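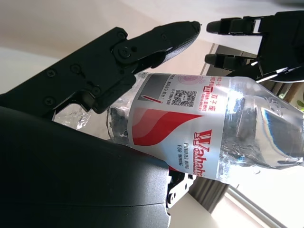

This page covers adding a non-refundable rate to an existing room type in Rallia and mapping it to the Wudeck booking channel. The values shown are for Karkulside, a 19-room motel with one flexible rate already live. You need manager-level access to both systems.

## Before you start

- Confirm that the flexible rate is open for sale and mapped. A derived rate can't be saved against a closed parent.
- Note the room type code exactly as it appears in Rallia. Codes are case-sensitive.
- Check that the property time zone is correct. Cut-off times are calculated from it, and Wudeck doesn't send its own.

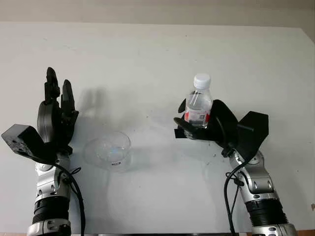

## Create the derived rate

1. Open **Rates > Rate plans** and select the flexible rate. At Karkulside the base is $138 per night, double occupancy.
2. Choose **Derive new plan**. Leave the currency and tax fields greyed out; they are inherited.
3. Set the adjustment as a percentage. A dollar adjustment also works, but it won't scale with peak-season pricing.
4. Under **Cancellation**, select **No refund from time of booking**. Set the payment trigger to **On confirmation**.

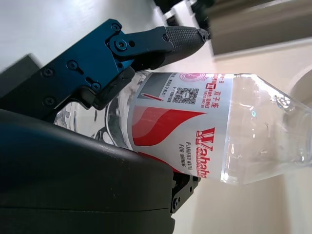 5. Set the advance purchase window to 30 days. Guests booking inside the window will see only the flexible rate.
6. Save the plan as **Draft**. Don't publish until the mapping is finished.

## Map the plan to Wudeck

Go to **Channels > Wudeck > Mapping**. Each room type has one row per rate plan, and the new plan appears as *Unmapped*. Enter the rate ID from the Wudeck extranet, save, then publish the draft.

The first push sends the full calendar – almost 900 date records for this property – and can take several minutes. Later pushes send changes only. If the log shows *Parent closed*, reopen the flexible rate and push again.

## Room photos

Wudeck displays photos by room type, so the new plan uses the existing gallery. Captions are edited under **Content > Media** and are limited to one line.

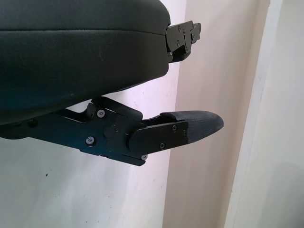 *Black cushion, seam detail*

Properties that take payments through Prins should also add the new plan code to the payment rules table. Without it, the charge on confirmation is held for manual approval.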